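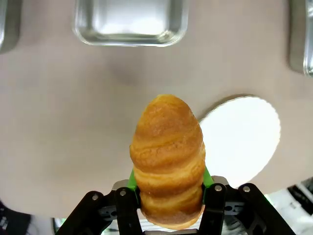
Photo: wrist camera, Onum project, Dallitz

I have spent most of this spring thinking about croissants, and I don't even get to eat them. If you've been reading for a while you'll know I moved over to the Onum project in March, after the Firnum work wound up, and that my job now is mostly collecting examples. An example, for us, is one go at a task from start to finish, with all the cameras recording and the arm's movements saved alongside. You do one, you put everything back, you do another. Then you do that until home time!

The current task is the bakery one. Pick up the pastry, move it, let go of it nicely. It sounds like nothing, but I'd never noticed how awkward the shape is until I had to drive a gripper round one. It tapers, it has ridges all the way up, and there's no flat side anywhere to get hold of. Squeeze too low and it tips, squeeze too high and you're on the thin bit. My first 60 were pretty bad and I asked for most of them to be thrown out (they kept a few, the slightly clumsy ones where I got it right in the end, as the model is meant to learn how to recover too).
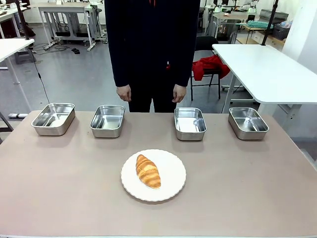 Four trays, one plate, one croissant.

The thing I keep going on about to anyone who'll listen is variety. If the croissant always points the same way, the model learns that one way and falls to bits when you turn the plate. So I've got a list now. Turn the pastry a bit each time, shift the plate, nudge a tray so the row isn't perfect, and swap the order I do things in. I aim for 40 a day, and on a good day I get there before my shoulders start complaining.

We passed 1704 examples last week, which felt like a lot until I saw how the Fajardo set was split up and how thin ours is for plates near the edge of the table. So that's my next fortnight sorted: edges, edges and more edges. I'm also going to redo the ones where I let go too early, and I want to try a slower approach from the side to see if the grasps come out any tidier. I did bring real croissants in for everyone on Friday, by the way. They went in ten minutes.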